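Updated in March, with new answers on helmets, kids and the Sima trip. If your question is missing, write to Viorica Dumitrescu through the contact form and she'll add it here.

# Basstead Caving Club: Your Questions Before a First Trip

## Do I need any experience?

None at all! Most people who come on a beginner trip have never been underground except in a parking garage. If you can climb a ladder, crawl under a kitchen table and walk uphill for a while without hating it, you'll do fine in Gruteo, the cave we use for nearly all first trips. It's a horizontal cave with a big stream passage, a couple of low bits and one climb that looks worse than it is.

## Where do we meet?

At the gravel lot on the Kunville side of the ridge, at 9 in the morning. Please don't use the farm gate further up, even when it's open. The walk from the lot to the entrance takes 20 minutes and the last part is steep and slick with leaves for half the year.

## What does it cost?

A beginner trip is 10 dollars, which covers the loan of a helmet, a headlamp and a suit. Members of any other caving club pay nothing if they bring their own gear. We'd love to have you!

## What should I wear?

Under the suit, something warm that isn't cotton. Old fleece is great, and so are those scratchy wool sweaters everyone has at the back of the closet. Cotton soaks up water and then just sits on you being cold. On your feet, rubber boots with a decent tread, or hiking boots you've already ruined. Two pairs of socks if the boots are loose.

Bring a full change of clothes and leave it in the car, along with a trash bag for the muddy things. People forget the underwear and the towel. Pack them first.

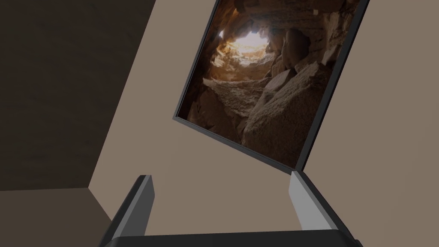

## How cold is it in there?

Gruteo stays at the same temperature all year, so it feels chilly in August and almost cozy in January. You'll be warm while you're moving and cool off fast when you stop. We keep breaks short and sit on our gloves. Anybody who starts shivering should say so right away – there's a flask of hot tea in the leader's bag and we're always happy to have an excuse to open it.

## I get nervous in small spaces. Is that a problem?

Maybe, maybe not. Plenty of our regulars don't like elevators and are perfectly happy in a crawl, which I can't explain but have seen many times. The first part of Gruteo is wide and tall, so you can find out how you feel while the daylight is still behind you. The first low section comes after the gravel bank. You can stop there, no questions asked, and one of the leaders will walk out with you. Nobody gets pushed through anything.

## What will we see?

So much! The stream passage has scalloped walls, little scoops worn into the rock by moving water, and once you know how to read them you can tell which way the water ran. Past the climb there's flowstone, a cluster of soda straws, and a mud bank that holds boot prints from long before any of us joined. There is tape along the floor there. Stay on the trail side of it, please, and keep your hands off the formations (skin oil stains them and stops them growing properly).

The surveyed length of Gruteo is 4000 feet and a beginner trip covers the front half, there and back. The back half is wetter and tighter and very beautiful, and we'll talk you into it later.

## Will there be bats?

In winter, often. We skip the upper chamber completely while they're hibernating and we keep our voices down near the entrance. In summer you may see one or two. Please clean your gear before you come if you've worn it in any other cave, boots included. Our loan gear is washed and disinfected after each trip.
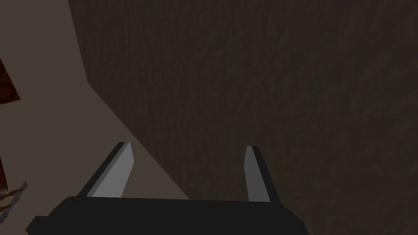 ## Can I bring my kids?

Yes, from age eight, with a parent on the same trip. Kids are usually better at this than grown-ups. They need their own snack, their own water bottle and gloves that really fit – the garden kind sold in children's sizes works well. We have two small helmets, so tell us ahead of time if you'll need one.

## What about photos?

Phones don't love caves. If you want to bring one, put it in a hard case inside a zip bag and keep it on your chest, where you won't land on it. A second headlamp held off to the side does far more for a cave photo than the flash on the phone, which mostly lights up your own breath. Ask Viorica about this if you have an evening to spare. She has strong opinions and will gladly carry extra lights in for you.

## How long are we underground?

Three hours on a normal day. We're back at the cars by mid-afternoon, and there's usually a group going for pie in Kunville. You don't have to change before pie but you do have to take off the boots.

## What happens if it rains?

The stream in Gruteo comes up quickly after a storm. The leader checks the forecast the night before and looks at the water again at the entrance. If it's brown or above the painted mark, we don't go in. On those days we do a surface walk to the sinkholes instead, and you keep your spot for the next trip.
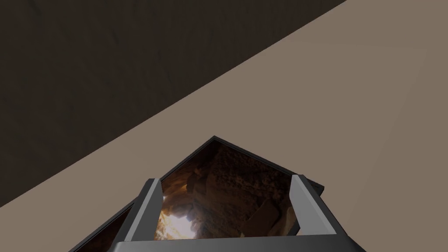
## When can I go down Sima?

Sima is our pit, an 80-foot drop straight off the hillside, and everyone asks about it in the first five minutes. You'll need rope training first. We practice in the old quarry on spring and summer evenings, starting at 6, and we'd like to see you change from going down to going up and back again, calmly, before you try it over the real thing. Some people get there in a season. I took two and enjoyed every bit of it.

## Do I need my own light?

No, we lend you one headlamp and the leader carries spares for everyone. If you own a small flashlight, put it in your pocket with fresh batteries. Test it at home with the lights off.

## I wear glasses. Any tips?

A strap, for sure. They'll fog up when you stop to rest, and a piece of clean cloth in a zip bag tucked inside your helmet is the only thing I've found that stays dry enough to wipe them. Contact lenses are fine too, but muddy fingers make them a pain to fix underground.

## How do I sign up?

Use the form on the trips page and give us your boot size, your height and anything medical the leader should know about. We answer within a few days. Spots for the spring trips go quickly, so put down a second choice if you can.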